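September 17, 2019

Spent most of the day with the pine table and the blue mug, and I want to get it down while I still remember which thought belonged to which cup of coffee. Hiếu Trịnh asked me last week for a proper write-up of the tabletop, because he wants to order the same boards for the Polonora room and doesn't trust my "it's nice, you'll like it." Fair enough! So, Hiếu, this one is mostly for you.

The boards are the plain pine ones from Bhatt, finished with two thin coats of Marix oil and left alone for 11 days (I had planned on a week, but then the weather turned damp and I lost my nerve). The color has come up a warm honey when the light is good, and a good deal paler and cooler when it isn't, so please don't match anything to it from a photo. I did that with the shelf last November and I'm still looking at the result.

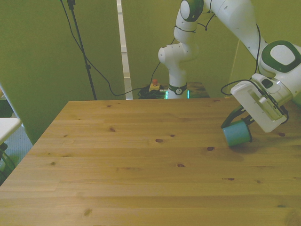 I have grown fond of the knots. I know you wanted clear boards, and I did price them, but the difference came to 131 for one table and I would sooner put that toward a decent lamp. The knots do no harm as long as they sit flush. Run your palm over every one of them before you oil, and go back over any proud ones with 200 grit, always along the grain. I got impatient near one seam and went across it, and I can find the spot with my eyes shut.

Now the mug. It came in the Vokik box with the enamel plates, and I picked it for the color as much as anything, that strong turquoise with the dark rim, which shows up beautifully against pine.
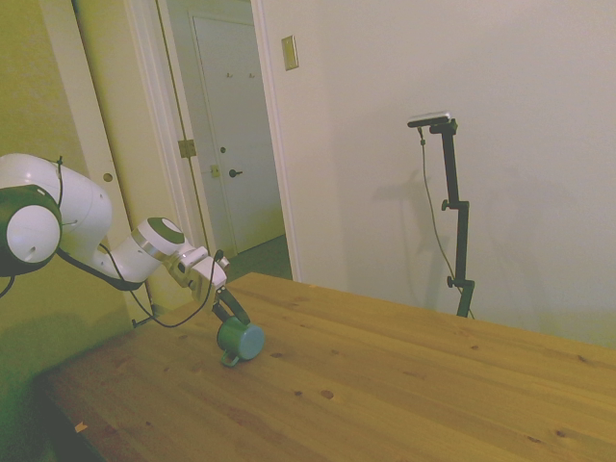
*Blue mug tipped over, handle down near the boards.*

My worry with enamel is always the rim. One chip and you have a sharp little edge dragging over soft wood, and pine remembers everything. I'd like us to get into the habit of running a fingertip around it in the morning, and of wiping the table with a barely damp cloth while we're at it (the gray cloths, please, the yellow ones leave fluff in the seams).
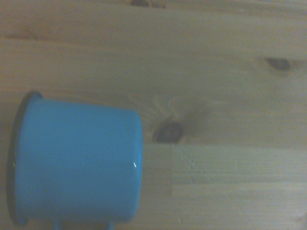

*Mug on its side, from above. Dark rim at left, base at right.*

Still to do:

- ask Bhatt whether the next boards can come from the same batch
- oil the underside, which I skipped, sorry
- find the lid of the Marix tin
- send Hiếu the offcut so he can try a coat on it himself before he orders anything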